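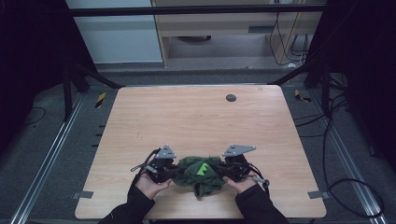
Light wood tabletop, cable hole toward the back right.

Mestidus: a word list of furniture and workshop terms

README, last touched in June

What it is
Plain text list of words people use for tables, desks, benches and the bits that go with them. 1570 entries. One per line, tab, then a short gloss. Started as my own notes for translating shop catalogs, then it grew.

Files
mestidus_main.txt - the whole list
mestidus_short.txt - the 500 most used, for print
sources.txt - where each term came from
old/ - ignore, will delete

Where the words came from
Catalogs from Jolura and Arruda, mostly. 700 entries from those two. Rest is repair manuals, classified ads, and a box of price lists from the Alell shop. Spelling kept as found, then a normalized form in brackets.

Columns
term, part of speech, gloss, source code. Source code can be blank. Blank means I lost the slip, sorry.

Known problems
- "grommet" is in there three times with diffrent glosses. Not merged yet.
- plurals are a mess under B and C
- "trestle" gloss is too narrow, covers only the folding kind
- regional words not tagged by region. Would like to, no time
- some entries still have a trailing space, strip before sorting

Encoding
UTF-8, unix line endings. Excel will chew up the accents if you double click, so import it properly.

Use
Free for anything. Credit is nice. If you print the short list please keep the version line at the top.

Fixes
Send them to Mafalda Aguiar, one term per line, same colum order as the main file. I go thru them on Saturday mornings. No PDFs please.

Next
Drawer hardware. Then veneers, maybe.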